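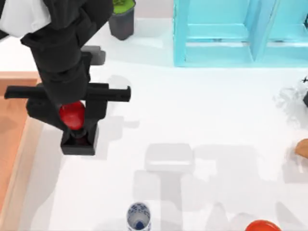

Buying and budgeting: frequently asked questions

For workshops, kitchens, packing rooms and colleges planning a first robot arm cell with Grenda. Prices are in pounds and exclude VAT. Last revised in July.

What does a basic cell cost?

The single-arm package is 3236. That covers the arm, one parallel gripper, the controller, the mounting plate and the cell planning software for a year. It does not cover the table, guarding, electrical work or delivery outside the mainland.

Is the two-arm package twice the price?

No. The second arm is 2321 when ordered with the first, as both run from the same controller. If you add it later you pay the same for the arm, plus 356 for a site visit to fit and align it. Most people who are unsure start with one arm and leave space on the table for another.

Do we have to buy anything before we know whether it will do our job?

No. We build your task in simulation first. You send us a list of the items to be handled, the size of the work surface and a rough sketch of where things stand. We set up a virtual version and run the arm through the picks. You get a short report with stills, a table of which items were held and which were not, and a parts list with prices.

How much is the simulation study?

A study of one work surface with up to a dozen items costs 356. The fee comes off the invoice if you order a cell within six months. If the study shows that the job is a poor fit, we say so in the report and you have spent nothing else.

How far can we trust a simulated result?

It is good for reach, clearances and layout. It will tell you whether two arms get in each other's way and whether a shelf is too far back. It is less good for grip. Soft fruit, thin film, anything wet and anything that bends should be tried on real hardware before you commit money. We keep a test cell in Sirley and you can post us samples or bring them.

Why do you ask for a full list of household or stock items?

Gripper choice depends on it. A round, shiny item such as an apple needs different fingers from a cup or a flat block. Please include the awkward things, even if they only turn up once a month. A missed item is the most common cause of a second gripper order — and a second gripper order means another delivery charge and another half day of setting up.

Which gripper should we budget for?

The parallel gripper in the package suits most rigid items that fit between its fingers. Spare fingers can be changed by hand with a hex key. If your list includes bowls, plates or wide containers, allow for the Wurkadel suction head as well. We quote for it separately, as the price depends on the air supply you already have.

What sort of table do we need?

A rigid one with a plain, level top. Matte white is a good choice if you plan to add a camera, as glare causes trouble and items are easier to pick out. White items on a white top are harder, so tell us if you have any. We can supply a table, but a local joiner will usually do it for less. Ask for our drawing before they start.

Can shelving go inside the cell?

Yes. Give us the inside height and depth of each bay. The arm needs room for the gripper as well as the item, and people often measure only the item. Shelves at the back of the table are easier to plan around than shelves at the side.

What else should go in the budget?

Set aside money for these:
Guarding or a scanner, depending on your risk assessment
A fixed electrical supply by a qualified electrician
Staff time for training, which is two days for each operator
Spare finger pads
A software licence from the second year

A customer with a single arm and no unusual guarding should hold back 3000 on top of the package price. Some spend less. If you spend more, it is normally on guarding.

Who does the risk assessment?

You do, or someone you appoint. We supply the arm's technical file and the simulated layout, and we can check your drawings, but the finished cell is your responsibility.

Can we lease?

Yes, through Hartono, over two or three years. The simulation study cannot be leased and has to be paid for when booked.

How long does it all take?

Two weeks for the study, then six to eight weeks from order to delivery. Fitting takes a day for one arm and two days for a pair. Colleges wanting a cell for the autumn term should have the order in by early June.

Can we move the cell later?

Yes, but the arm has to be aligned again after any move. You can do this yourselves with the guide in the manual or book a site visit.

Who do we speak to about a quote?

Anisa Lubis handles new enquiries and can send the item list form. Phone lines are open from 9am to 4.30pm. Please have your table size to hand, and the door width if the cell is going into an older building.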